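# Notes for talk: choosing a tow hitch bike carrier

Start with greeting. Say thank you to Wing-sze Chu for the invitation.

**1. Why the hitch**

- Many customers ask first for a roof carrier. Ask them how high their garage door is.
- Lifting a heavy e-bike above the shoulder is difficult for most people.
- On the hitch, the bike stays low and the loading is easier.
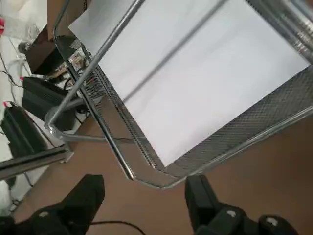

**2. Weight**

- Always add the carrier and the bikes together. Customers forget the carrier.
- Two limits must be respected: the limit of the hitch and the limit of the carrier. The smaller one decides.
- Explain the Putora platform model, for 2 bikes. Pass the folded sample to the first row.

(Pause. Take questions about weight now, not at the end.)

**3. Lights and plate**

- If the bikes cover the tail lights, we need a light board.
- Kevetti sells the plug adapter separately. Tell this to the customer before he pays!

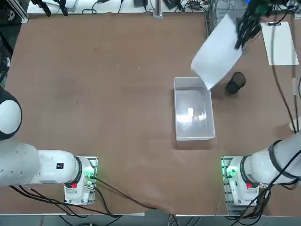 **4. Price**

- Deltotex carrier: 688. With the light board: 800.
- Do not compare with internet prices here, it takes too much time.

**5. After fitting**

- Tighten again after the first short drive.
- Straps: check at every fuel stop.

Slide 9 is only for backup, if somebody asks about spare wheels on the rear door.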